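Killholm Clear Drawer Bin, Long -- Six Months of Use

Item reviewed: long clear acrylic bin, open top, cutout on one long side
Bought: two, plus two more later
Used for: table tennis balls, then kitchen drawer, then bathroom shelf
Rating: 4 out of 5

I run the equipment side of a small table tennis night in the hall at Plukville. We have three tables and a cupboard that was never meant for sports gear, and until last winter the balls lived in a plastic grocery bag hanging on a nail. The bag split, the balls went under the radiators, and I went looking for something with sides.

I did not want a bucket. Buckets are fine for training sessions where one person feeds balls all evening, but we mostly play games, and what I need is a small supply at each table that people can see and reach. I also wanted something I could use at home if it did not work out. That is how I ended up with drawer organizers.

The Killholm bins come in a short, a long and a square. I bought the long one. It is open on top and fairly shallow, with straight walls. There is a cutout on one of the long sides. The listing calls this a finger pull, and it does work as one when the bin is in a drawer.

Ordering and delivery

I ordered from the Lidach website on a Thursday and the box came the following week. The order number had to be quoted to get a shipping update, and the update was a day behind. Each bin was in a thin bag with a cardboard sleeve around it. One had a film on the outside that peeled off in one piece. The other had the same film but it tore and left a strip along the bottom edge, and I had to get that off with my thumbnail and warm water. Do not use a blade for this. I tried it on the underside and there is now a scratch about as long as a match.

No instructions, which is fair enough for a bin. The sleeve says item 3117 and gives the washing advice, so keep it or take a picture of it. Hand wash, mild soap, no glass cleaner. I have kept to that.

Build

The walls are thin. I say that as a plain fact and it cuts both ways. The bin weighs very little and does not waste space in a drawer, but if you pick it up by one long wall when it is loaded with something heavy you can feel it give. With balls in it that does not matter, because a full bin of balls weighs next to nothing. With silverware it matters more, and I would lift it from underneath.

The corners are clean on all four of mine. The rim is smooth enough that I have never caught a finger on it. The edges of the cutout are slightly sharper than the rest. They will not cut you, but you notice it if you pull the bin out that way several times a day. A minute with fine sandpaper would fix this and I have not gotten around to it.

There are no feet or pads on the bottom. On a wood shelf it stays put. On a smooth tabletop it slides when you bump it, and it is noisy. I stuck four small clear bumpers under each one. The bumpers cost less than a coffee and I think they should be in the package.

At the table tennis night

The first thing I checked was whether the balls would stay in. They do, as long as you keep it to a single layer. Once you start a second layer, the top ones sit too close to the rim and roll off when somebody knocks the table leg. I had thought I could put up to 24 in each bin by piling them, and on paper you can, but it is not worth it. I keep it to one layer and put the rest in the cupboard.

Being able to see through the sides is the main reason I would buy these again. From across the hall I can tell whether a table is running low. With the old bag you had to walk over and feel it.

We use a mix of balls. Most are the cheap training kind, and there are some better ones with a printed logo that come out for matches. I keep the two kinds in separate bins because people cannot be trusted to sort them afterward, me included. I tried labeling the bins with a marker on masking tape. The tape came off clean after a month, so that is a point in favor of the surface.

One complaint from players was that a bin on the floor is hard to see. That is a fair complaint. Clear acrylic on a pale floor more or less disappears, and ours got kicked twice on the first evening. It did not crack. Since then they go on a side table, and I would tell anyone with small children or bad light to do the same.

If you are setting one up beside a playing table, put it at an angle to the edge instead of square to it. It is easier to reach into from either side. Leave a bit of room next to it as well, for the ball that is in play between games. People put it down beside the bin, whatever you tell them.
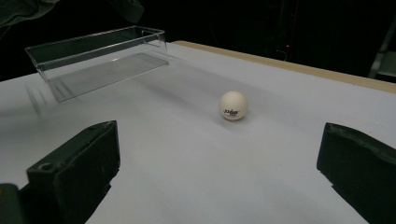 The long bin set at an angle on a white tabletop, with one ball out beside it.

At home

I liked them enough at the hall that I bought two more for the house. One went into the wide kitchen drawer, where it holds spatulas, a whisk, the peeler and a rolling pin that had never fit anywhere. It is a little too long for the small drawer by the stove, so measure first and measure the inside, not the front.

The other went on the bathroom shelf for toothpaste and razors. I would not do that again. Water spots show on it within a day and you end up wiping it more often than the sink. The kitchen one shows crumbs in the same way, but crumbs tip out.

Compared with the Trummer

Before these I owned one Trummer bin, the frosted kind, and I still have it. The Trummer is heavier, has rubber feet already on, and hides dust. It also costs nearly twice as much where I live, and you cannot see what is in it without looking down from above. For a bathroom or a kid's room I would pick the Trummer. For anything where you want to know at a glance what is left, I would pick the Killholm. The two do not stack with each other.

Scratches and wear

After six months the two hall bins have fine scratches along the bottom and some haze at one end where they rub against each other in the cupboard. The kitchen one is nearly as it was. None of them has yellowed, though none of them has been left in direct sun either. I put a folded dish towel between the hall bins now when they are packed away and the haze has not gotten worse.

Things I would change

Put feet on it.
Sand the cutout.
Make a lid. There is a lid for the square one but not for the long, and a lid would let me carry the balls in it. At present I tip them into a tote to move them.
Use a film that peels off without tearing.

Price

I paid full price for the first two. The second pair was 20 percent off in August, and I gather the discount comes back fairly often, so it is worth waiting if you are in no hurry. At full price it is a bit high for a thin-walled bin with no feet. At the sale price I have no argument with it.

There were 479 reviews on the Lidach page when I last looked, and a lot of the low ones are about bins that arrived cracked. Mine did not, but I would open the box the day it arrives and check the corners, as the return window is short.

Who it suits

Good for light items, deep shelves, wide drawers, craft supplies, and balls of any kind that fit under the rim. Not so good for canned goods, damp rooms or the floor. If you already have a bin with solid sides and you never wonder what is in it, you do not need this one.

I took one star off for the missing feet and the torn film. I have a third table at the hall that is still using a shoebox, and I will get one more of these for it the next time they are on sale.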